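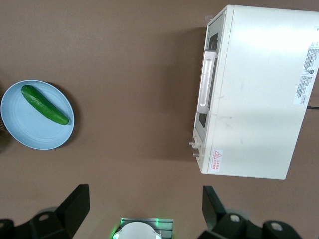
## Unit 3: Organizing a Rural Fire District

Instructor: Sinan Tuncer

The Skosville district was formed in 1934, when residents of Flanda voted to share the cost of a pumper with the town. It now protects 2515 residents from a single station on Segers Road.

**Terms to know**

- *Mutual aid* - help sent at the request of a neighboring department.
- *Automatic aid* - help sent on the first alarm under a written agreement.
- *Tender* - a truck that carries water to areas without hydrants.
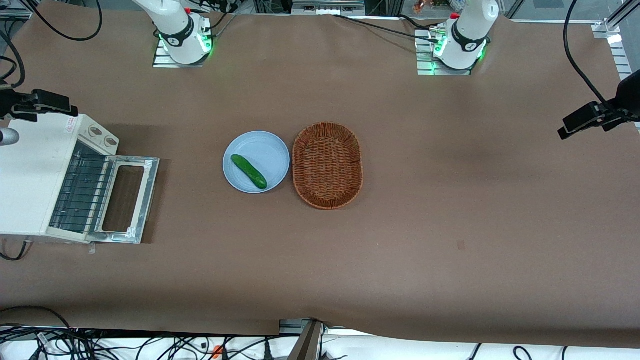 *Tabletop with toaster oven, plate and basket.*

Hydrants in Skosville end 400 feet past the Donance bridge. Beyond that point, the first-due engine depends on tenders and on drafting from ponds.

**Before the April session**

Read the district's mutual aid agreement and bring a one-page summary of the duties it assigns to the requesting chief.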